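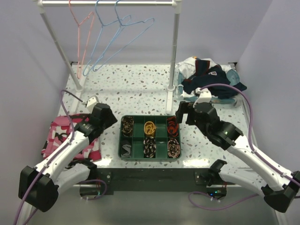
4 min read

The open day at Satstead was billed as an afternoon with the future of housework, so I took the train out on 13th August with a bag containing one sandwich and, in a moment of optimism, one crumpled shirt. The shirt came home as it went.

Prenden has the ground floor of what used to be a carpet showroom. Kamol Limsakul, who runs the laundry project, met us at the door and asked us not to lean on anything. There were 33 of us, mostly people with a professional interest and a few with teenage sons.

The laundry bench is a two-armed affair, white with black joints and purple cables, and its working life is spent among a garment rack, some hangers, a basket of clothes and a green tray with ten compartments for rolled things. Six were occupied. I have a drawer at home in a similar state, and it didn't need a mounting beam.

Limsakul is refreshingly gloomy. Rolled items, he said, the arms can manage on a good day. Hangers are harder, being thin and inclined to swing round edge-on just as you reach for them. The basket is worst of all. A heap of clothes has no corners until you've found them, and a sleeve looks much like a leg. The team logged 2,622 attempts in July at getting one garment out of a pile without bringing a friend along. I asked how many had worked. He offered me a biscuit.

Upstairs, Theerawat Tanasarn was showing Drullix, the software that decides where the grippers go next. It had a very handsome graph. Someone from Petchrat wanted to know whether it could do fitted sheets, and there was a silence of the sort you get in churches.

I can hang a shirt in 8 seconds, badly. By Tanasarn's reckoning the arms need a good deal longer but don't sulk, and a hotel laundry with 600 towels might take that bargain. I would too, if it came with someone to empty the basket first.

Trains back are hourly. The café by the station shuts at four.

We use cookies to improve your experience on this site. Accept all | Manage preferences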